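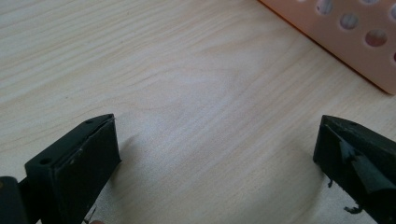 Notas para la charla – «El apuntador no se ha muerto, solo está en el sótano»

**Arranque (no leer, mirar a la sala)**

Buenas tardes. Me han pedido que hable de la memoria del actor y he venido con folios. Que conste en acta.

Dirijo un grupo aficionado, Vetedari, con el que llevamos montadas 14 obras. En todas ha habido apuntador. En el cartel no ha salido jamás, y eso lo hemos discutido más que cualquier decorado.

*(Pausa. Si nadie se ríe, seguir igual.)*

**Encarnación**

Encarnación Esteban apuntó nuestras primeras funciones desde un hueco bajo el escenario donde cabían ella, una silla baja y un flexo. Tenía una norma: no se apunta el silencio bueno. El problema es que el silencio bueno y el de quien se ha quedado en blanco duran lo mismo. Ella los distinguía por los pies. El que actúa la pausa tiene los pies quietos; el que se ha perdido empieza a buscar la frase con la punta del zapato.

Contar aquí lo de *La casa de Bernarda Alba*: Jeanine Van Damme, que hacía de Poncia, se saltó dos páginas en el segundo acto. Fenna, su hermana, que hacía de Martirio, la siguió por lealtad familiar. Encarnación dejó pasar tres réplicas y luego les fue soplando el camino de vuelta. En el coloquio, un señor alabó la estructura fragmentada de la propuesta. Le dimos las gracias.

**Qué se apunta y qué no**

- Se da el arranque de la frase, dos o tres palabras. Quien necesita la frase entera necesita otra semana de ensayos.
- Se apunta con voz, sin susurrar. El susurro llega a la fila seis y no llega al actor.
- Los nombres propios, siempre enteros. Tuvimos un Chéjov en el que todo el mundo se llamaba «querido amigo».
- En verso, ojo: si se entra tarde se rompe la medida, y el público no sabe contar sílabas pero cojea igual.

*(Beber agua.)*
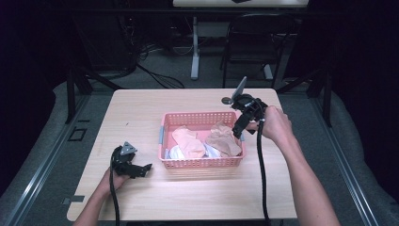
**El pinganillo**

Hace dos temporadas Eskil Bråten, nuestro técnico, propuso sustituir el hueco por auriculares. Compramos un juego de segunda mano y lo estrenamos en enero, en ensayo general, con Kidus Kassa haciendo de Segismundo. Kidus oía el texto en el oído y contestaba. «Sí, ya voy», dijo en mitad del monólogo, en cadenas.

No estoy en contra del aparato. Para una sustitución de última hora lo usaría mañana mismo. Pero el actor con voz en la oreja deja de escuchar al de enfrente, y se nota en que contesta perfecto y siempre un poco pronto.

**El cuaderno**

Enseñar el cuaderno de la última obra y pasarlo por las filas. (¡Recuperarlo!) Son unas 383 anotaciones a lápiz. Casi todas dicen «respira». Hay una que dice «aquí Fenna mira al balcón, no es que se haya perdido», y otra, junto al final, que dice solamente «madre mía».

Explicar los signos: raya vertical para pausa marcada, círculo para entrada de luz, cruz donde alguien ha fallado dos veces. La cruz no se borra aunque el actor mejore. Kidus lo considera una injusticia y tiene algo de razón.

**Cierre y preguntas**

Si preguntan por los sueldos: no hay. Si preguntan cómo se aprende: sentándose al lado de quien sabe y pasando las hojas una temporada entera sin abrir la boca.

Desde esta temporada el nombre del apuntador va en el programa de mano, debajo de peluquería. Encarnación pidió verlo antes de imprenta y corrigió una tilde.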